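De : Eduard Jireš
À : liste Ateliers et bureaux
Objet : Re: Le robot et les armoires, on en est où ?

Bonjour à toutes et à tous,

Pardon pour le délai, octobre a filé sans que je m'en rende compte. Je reprends la question posée par Chávez, que je remets ici pour celles et ceux qui l'auraient ratée :

> Chez nous, à Brovton, on parle d'automatiser l'ouverture et la fermeture
> du mobilier. Les collègues se demandent ce qu'il leur restera à faire.
> Comment ça se passe à Murnstead ? Qui fait quoi, maintenant ?

Alors voilà, chère Chávez, je vais essayer d'être complet sans vous retenir jusqu'au soir (ma femme prétend que j'en suis incapable !). Nous avons 23 bureaux à entretenir et 300 portes de meubles, toutes à peu près pareilles et toutes un peu différentes. Le bras gauche travaille près du bas de la porte ouverte, et c'est dans ces coins-là que nous avons le plus appris.

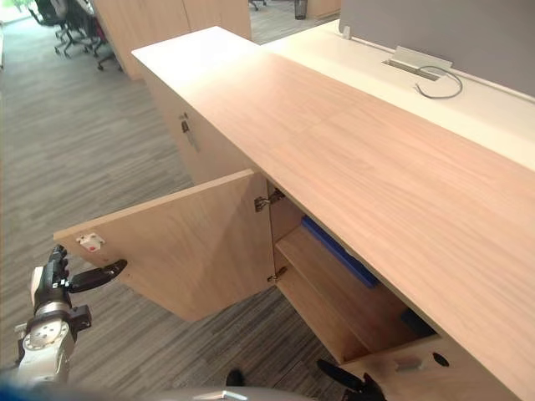
Ce qui change pour l'équipe

D'abord les genoux, et je ne plaisante pas. À 58 portes basses par tournée, on finissait la journée en se tenant au mur. Aujourd'hui on reste debout, on regarde, on note, on reprend la main quand il le faut. C'est une autre fatigue, plus dans la tête, et il a fallu 20 minutes de pause en plus l'après-midi pour que tout le monde s'y retrouve. Je vous conseille de négocier cela dès le départ.

Ensuite le sol. Nous étions devenus négligents, et la machine nous a rendus bien plus attentifs : un câble sur la moquette, un bout de film plastique froissé, et nous préférons ramasser avant de continuer.

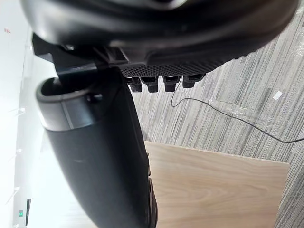 Eduard Jireš, entretien du mobilier, Murnstead

Je continue avec la question délicate, celle des postes. À Murnstead, personne n'est parti. Deux collègues ont suivi la formation de Curkham et règlent maintenant les gestes elles-mêmes, avec une patience que j'admire beaucoup. Les autres gardent les réparations, les serrures, et tout ce qui demande de parler aux gens dont on ouvre le bureau. Les vis, par exemple, c'est encore nous, et j'avoue que j'y tiens ! 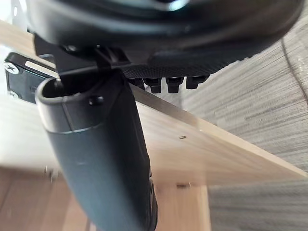 Le doigt de la pince devant une planche claire ; à gauche, la ferrure et ses vis.

Si vous passez nous voir, Chávez, venez vers 16 heures, il y aura du café et l'équipe vous répondra mieux que moi.

Bien amicalement,
Eduard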